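线缆那一圈，和我们欠它的七百次

我先声明立场：我喜欢机器人，喜欢到家里人已经不让我在饭桌上谈这个话题。所以接下来这篇抱怨，请当作一个球迷在骂自己的主队。

七月里，我们在Jiltum的衣柜项目上停了一次机。原因说出来有点难为情：一条线。不是视觉模型认错了衣服，不是抓取规划发了疯，也没有哪个关节的编码器坏掉。就是手臂外面那束线，在肘部那里松松地鼓出一圈，在一次收臂动作中挂到了旁边的衣架。控制器感觉到阻力，按它的逻辑判断是“衣服有点重”，于是多给了一点力。衣架弹开，线缆接头被拽松，夹爪失去供电，一件衬衫掉了下来，手臂停在半空，红灯亮了。

没有人受伤。衬衫也没事。当时Felista Magesa站在急停按钮旁边，手比红灯还快，她后来说自己听见了衣架的声音，还没想明白就按下去了。我对她这一下佩服得五体投地，也正是这一下让我想写这篇文章。我们的系统里有碰撞检测，有力矩阈值，有软限位，有看门狗，而最先反应过来的是一个人的耳朵。

有朋友会说，衬衫掉了而已，值得写几千字吗？我觉得太值得了！小故障是这个行业里最便宜的老师。真正的大事故发生时，你拿到的是一堆烧过的、撞坏的、没有人愿意签字的东西，还有一屋子急着证明自己没责任的人。小故障不一样，现场还在，日志还在，大家心情也还过得去，可以坐下来好好把它拆开看。可惜我们这一行（包括我自己，以前干过很多次）对待小故障的标准流程是：重启，插紧，继续。

先说说这个活儿难在哪里。不做这一行的人听说我们在教机器人从柜子里取衣服、挂衣服，通常会露出一种礼貌的微笑。搬箱子，焊车门，那才像机器人。挂衣服？我奶奶闭着眼睛都能挂。

对啊，所以才有意思！箱子有六个面，边是直的，你从哪里抓它，它大体还是那个箱子。衣服没有这种义务。你推它一下，它让开；你抓住肩膀，下摆会自己晃过来；你以为碰到的是衣架，其实是领口里面的一层布。柜子又窄，左右都是墙，手臂伸进去以后能转身的地方没有多少。人手伸进衣柜的时候，小臂、手背、手腕都在感觉，碰到旁边的衣服，胳膊自己就绕过去了，根本不经过大脑。机械臂的前端也许很灵敏，后面那几节却常常什么都感觉不到，更不用说挂在外面的线。

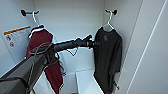 柜内作业中的机械臂，肘部附近的线缆绕成一圈，手臂正从深红色衣物前方经过。

我在Jiltum干了这么久，看一条手臂，目光总是先落到夹爪上。夹爪是明星嘛。它在哪里，朝哪个方向，离那件黑T恤的肩部有多近，下一步要干什么，所有的论文、演示和提问都围着它转。线缆是背景，是施工时留下的脚手架，是“以后再整理”的东西。出事以后我逼着自己把顺序反过来：先看线，再看肘，再看手臂中段从哪件衣服前面经过，最后才准看夹爪。换了这个顺序，整个任务就像换了一个样子，到处都是可以勾住东西的地方。

那天我们复盘，Shabani Lema在白板上画了一条手臂，又让我们每个人上去画出“机器人的身体到哪里为止”。我画到外壳。做规划的Idrisa Makokha画得比我宽一点，因为他的碰撞模型在外壳外面加了一层安全余量。Kerubo Shemweta最后一个上去，她拿了一支别的颜色的笔，在肘部旁边画了一个歪歪扭扭的圈，又在下面添了几根垂下来的线，然后坐回去，一句话没说。

屋子里安静了好一会儿。

碰撞模型里没有那个圈。规划器以为它在给一条光滑的手臂找路，找到的路对那条光滑的手臂来说也确实很漂亮，离旁边的衣架留了30毫米。30毫米！在这么窄的柜子里，这个余量已经算奢侈了。可是那圈线鼓出来的部分比余量还大，而且它每次鼓的方向都不完全一样，取决于前几个动作怎么拧过来的。换句话说，我们规划的是一台机器，开动的是另一台机器。

我想谈的第一个观点就在这里：凡是固定在机器人上、会跟着它动的东西，都应该算作机器人的身体。线缆算，扎带的尾巴算，临时贴上去的传感器支架也算。你可以用一个很粗糙的胶囊体把它包起来，宁可胖一点，规划器会抱怨，成功率会掉，任务会变慢，那就让它慢。模型里胖一圈，比实物上多出一圈要好收拾得多。

Idrisa当时很不服气，他的理由也很硬。线是软的，形状一直在变，你把它包成一个大胶囊，手臂就几乎进不了柜子，那这个项目还做不做？他说得对，我不打算装作这个矛盾不存在。我的回答是，进不了柜子，说明这个走线方式不适合这个柜子，那就去改走线。软件没有办法替一束松着的线道歉。

第二个观点关于力。我们的控制器遇到阻力时会适度加力，这个策略是我拍板的，所以这一段骂的是我自己。当初加这个功能，是因为衣架的钩子有时会在挂杆上卡一下，轻轻多给一点就出来了，成功率一下子涨了上去，全组高兴得请了一顿烤鱼。我们从那条曲线里读到的是“多给一点力有用”。我们没有去问，在那些没用的情况里，多出来的力去了哪里。

力总要去一个地方。那天它去了线缆接头。换一个布局，它可能去挂钩，去柜子侧板，或者去一个正好伸手进来扶衣服的人。一台感觉到不对劲的机器，默认的反应应该是松一点，退一点，看一看。人在衣柜里扯不动一件衣服的时候，绝大多数人会先停下来往里看一眼，小孩子才会使劲拽（我承认，我赶时间的时候也拽）。如果手臂分不清阻力来自衣架钩子还是来自自己的线，它就没有资格加力。

现在我们的做法改成了先退后看：阻力超过阈值，手臂沿原路退回一小段，重新判断，再试一次；第二次还不行，停下来叫人。这条规则写出来平平无奇，可它让演示变难看了。来参观的人看到手臂停住，会转头看你，那个眼神我太熟悉了。我以前会抢着解释，现在我会很高兴地说，它在请求帮助，这正是我们希望它做的事情。

第三个观点关于记录，也是我最想吵一架的地方。

出事以后，Gladys Rweyemamu做了一件又枯燥又了不起的工作。她把之前积下来的运行日志全部翻了一遍，专门找那种“任务成功、但中途力矩有一个小尖峰”的记录。她看了700次运行，其中19次有同样形状的尖峰，都出现在收臂经过肘部最弯的那个姿态。十九次，机器都把衣服取出来了，界面上都是绿色的对勾，我们都很开心地去吃午饭了。

所以那根线早就在告诉我们了。它说了十九遍，我们一遍也没有听，原因仅仅是我们只给失败写报告。成功的运行没有人看，成功就是一个数字，加一，下一个。我现在认为，一个团队对安全是否认真，看它怎么处理“差一点”就够了。翻事故报告看不出太多，出了事谁都会写报告。你要去看它那些绿色对勾底下有没有人翻过。

我们因此立了一条新规矩，Gladys起的名字，叫“脏成功”。任务完成了，但过程中有异常的力、异常的姿态、异常的声音，或者现场的人觉得别扭，都可以标成脏成功。标它的人不用写理由。这一条争论了很久，Shabani担心大家乱标，数据会变得没法用。试下来呢，乱标的情况有，Kerubo有一回因为“手臂今天的样子像在生气”标了一次，我们笑了一下午，后来检查发现腕部有一颗螺丝松了半圈。我不想从这件事里提炼什么大道理，螺丝松了和她的感觉也可能只是碰巧。但我很愿意为这种碰巧留一个按钮。

说到这里，我得替线缆讲几句公道话，也替管线缆的人讲几句。机器人行业里，走线是一份很没有面子的工作。招聘的时候写的是感知、规划、学习，没有人在宣传页上写“我们有一位非常会扎线的同事”。可是任何一台能稳定干活的机器背后，一定有一个人蹲在地上，把手臂转到每一个极限姿态，看线够不够长，会不会打折，会不会蹭到棱角。长了会挂东西，短了会被扯断，扎得太紧又会在同一个地方反复弯折，弯到里面的芯断掉，外皮还是好好的，让你查上两天。这是手艺，而且是很难的手艺！

Felista就是干这个的。停机以后她重新做了走线，把线束贴着外壳分段固定，只在关节处留出弯曲的余量，又在接头旁边加了应力释放，这样就算线真的被挂住，先吃力的也不是插头。她做完后让手臂空跑了1000个循环，自己搬了把椅子坐在旁边，听。我问她为什么不看着曲线，她说曲线已经在录了，耳朵闲着也是闲着。

我们隔壁的Thorlacius组用的是内走线的手臂，他们的人过来看热闹，说你们早换成内走线不就没事了。内走线当然好，我羡慕。但只要你在末端多加一个相机，多加一个传感器，外面就又会多出一根线来，研究阶段的机器永远在长新东西。指望硬件有一天干净到不需要检查，我觉得是一种很舒服的偷懒。再说，他们组的手臂上个月还挂住过一条围裙的带子，我有目击证人。

还有人劝我们，既然柜子里这么麻烦，就把柜子改得对机器人友好一点，挂杆拉开，衣服少放，间隔拉大。这个建议在工厂里完全正确，工位本来就该为机器设计。可是Cidon这个项目要去的是别人家里，别人家的衣柜不会为了我们的肘部留出空间。哪怕是我们测试用的小柜子，白墙白板，只挂了不多的衣物，手臂照样要从一件衣服前面横过去，才能够到另一件。真实的衣柜里还有皮带，有围巾，有塞在最里面三年没穿的大衣。我想看到机器人走进那样的衣柜，我是真的想，做梦都想。正因为这样，我才不愿意它带着一圈松着的线进去。

也有读者会觉得我小题大做，家用手臂力气又不大，能出什么事。我最怕听到这句话。力气不大的机器，人会离它更近。没有人会把脸凑到一台焊接机器人旁边，可是大家都会把手伸进一台“温柔的”叠衣机器的工作范围里，顺手帮它扶一下。那天掉下来的是一件衬衫，如果站在前面的是一位想帮忙的老人，他八成会伸手去接，而那条手臂当时正在加力。柜壁上可以贴警示标签，说明书里可以写满三角形和惊叹号，这些都应该有，我支持。但人看见衣服要掉就会伸手，标签改变不了这个动作，设计的时候就得把这只手算进去。

我们后来把急停后的状态也改了。以前急停之后手臂保持僵直，看上去很安全，可是如果有人的袖子被线圈挂住，僵直的手臂就是一根焊死在那里的铁杆。现在停下之后，可以按住一个松开键，手臂在重力补偿下变软，由人慢慢推开。这个功能还在测，Flarneck型的控制柜上切换时会有一个小小的下沉，我不满意，Idrisa也不满意，这是我们两个今年难得意见一致的事情。在那个下沉消掉以前，它不会离开实验室。

写这篇东西之前，我犹豫过要不要把自己组里的失误摊得这么开。做演示视频的时候，大家都剪掉失败的部分，我也剪过。可是我最近越来越喜欢看别人家讲自己怎么摔的，看一段摔倒的视频学到的东西，比看十段流畅的多。如果你的组里也有一条手臂，外面也有一束“以后再整理”的线，请你今天下班以前去看一眼，把关节转到最弯，从侧面看，然后拿手轻轻勾一下。

要是能勾住，给我写信吧，我想知道你们打算怎么改。Felista那套分段固定的做法我们整理成了两页纸，谁要都可以拿去，第二页右下角有一块油渍，是烤鱼那次弄上的。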